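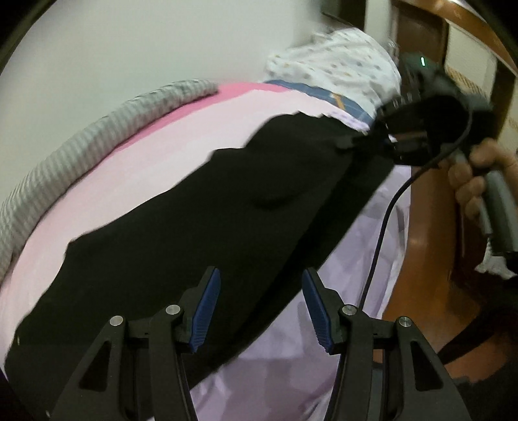 Zaterov is out of the Lisden show. Left hand, second knuckle, hurt in sparring and confirmed by his camp late this afternoon. The cruiserweight was due to top the bill against Santeri Lahtinen over twelve, and the posters are already up all over town. Lahtinen got the call on his way out of the gym. He'd got as far as pulling his kit out to pack, and when we rang him he was still looking at a black garment spread out and rumpled and wondering whether to bother folding it. "Do I pack or not? Tell me and I'll pack," he said. As of teatime, no answer.

The promoters, Gamgate, want to keep the date. They have sold well for this one, first big fight night in Lisden for a good while, and don't fancy handing the money back. A short statement said they were "working through a number of options" and that ticket holders should sit tight. Refunds will be offered if the main event falls through altogether, not if the opponent changes. Small print on the ticket says the same, worth a read.

Names doing the rounds: a Spanish southpaw based in Cáceres who boxed in August and is said to be near the weight, and a couple of domestic lads who would have to come up from light heavy. The Cáceres man looks favourite. He has been the distance before, he can travel, and his people picked up the phone, which is more than can be said for the others. Lahtinen has been getting ready for a tall right-hander who leans on the jab. A southpaw at short notice is a different job completely, and his trainer wasn't pretending otherwise.

That trainer is Tyyne Ikonen, who has had him since he was an amateur. She was blunt. "We've done 72 rounds of sparring for one man. Now I'm told it might be someone who stands the other way round. Fine. Get me a left-hander by tomorrow morning and we'll see." She wants the contest cut to ten rounds if the new man is confirmed. Gamgate have not said yes to that. The board has the final word on it anyway and will want to see medicals first, so there is paperwork to get through even if everyone shakes hands tonight.

Zaterov sounded fed up. He was caught by nothing, he said, just landed badly on an elbow and knew staight away. Scan at lunchtime, hand in a splint by 2. The doctor has told him seven weeks with no punching at all. He'd like the fight put back and not scrapped, and his side have asked for first refusal on the winner. It's his second pull-out against Lahtinen. The first was a cut over the eye, and there was a bit of needle afterwards about whether it was as bad as made out. Less of that this time. Lahtinen sent him a message wishing him well.

Undercard not affected. The women's bantamweight six-rounder moves up to chief support for now, and the two local debuts stay where they are, early on, so get there in time if your coming for those. Doors still at 7.

Balcony seats left on the night will be £65, same as before. Gamgate say they will name an opponent by noon tomorrow or call it off. More when we have it.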